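The Miller's Daughter of Lullow

Dec 21, 2023

The village of Lullow keeps one legend, and it concerns a well. In the oldest telling, a miller named Fedoruk had two daughters. The elder, Clomine, was promised to the lord of Vastolitz, a widower who had already buried two wives. She asked for one winter at home before the wedding, and her father agreed.

In February the lord grew tired of waiting and rode to the mill with 19 men. Clomine saw them on the ridge and went out by the back door.
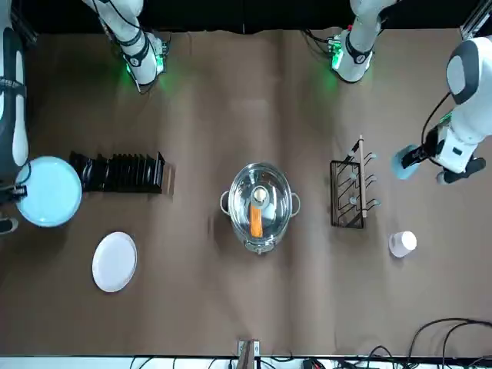 She got as far as the well. Some versions say she fell and some say she jumped. The priest's version, written down much later, has her kneel to pray, and the water rises to hide her. The lord searched for four days and went home with a fever that killed him before Easter.

Arsen Ostapchuk grew up two fields from the site and has collected every telling he could find. He thinks the priest added the prayer to make the story fit for a feast day. His grandmother told it without any prayer at all, and in hers the younger sister marries the lord's son.

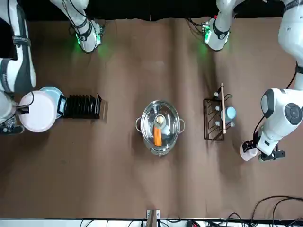
The well was capped when the road was widened. A flat stone marks it, next to the bus shelter, with no name on it. People still leave bread there at the end of winter, and the crows have it by noon.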